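From: Yaryna Harasym
To: Gruvico list
Date: 4/27/19
Subject: Re: [gruvico] green felt on the sorting table

Dear all,

Thank you, Olga, for your question. I answer under your lines.

Olga Rivadeneira wrote:
> We want to cover our table the same as yours. Does the felt
> not get dirty from vegetables? And does the skin of the
> eggplants stay nice on it? On bare wood ours get small marks.

We have the green felt on our table in Revau from September, and I am content with it. The eggplants do not roll so easily and I find fewer marks on the skin. It does get creases, and small smudges come also. I brush it with a dry brush, always in the same direction, otherwise it has lighter stripes. Please do not put on it anything that is just washed.

We bought 2 pieces from Ondieki, nearly 200 cm long each. One is still in the package, so if somebody near to us wants to try it, please write to me or to Mercy.

Olga, which color is your table now? I would take a dark felt again, the purple is easy to see on it.

With kind regards,
Yaryna 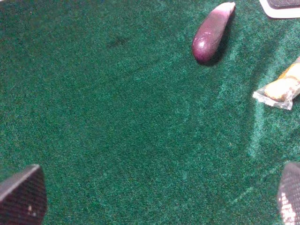
Eggplant on our green felt, Revau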